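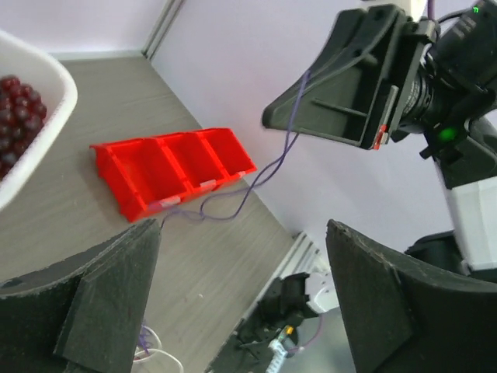
Elin Gittins, Data Steward

Gruvard Parish Place Names, release 3

This dataset contains 1,808 field and farm names transcribed from tithe schedules. Spellings follow the source, including evident errors.

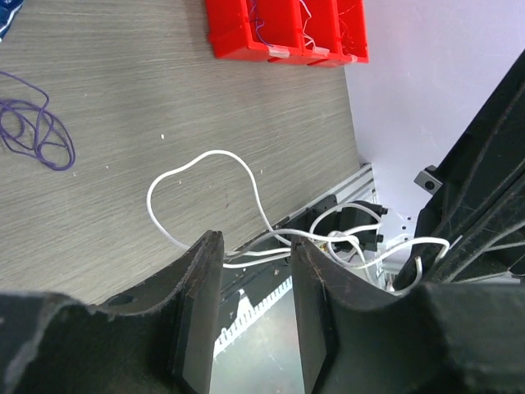

Two black gripper fingers, with a gap between them.

Each record gives the name, the parish and the folio. Entries marked "u" were illegible to both readers. Folio 37 is missing
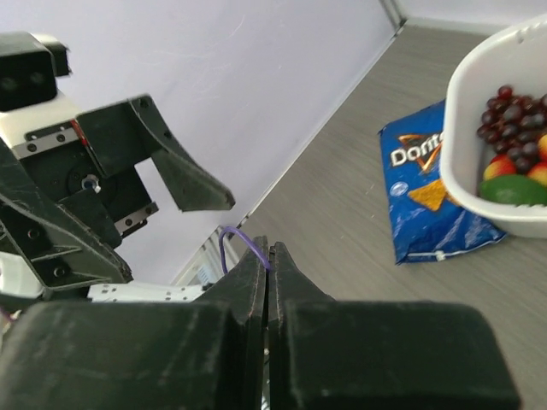
from the bound volume and was taken from the Drernon copy. Corrections should be sent to Kwame Appiah before the May update.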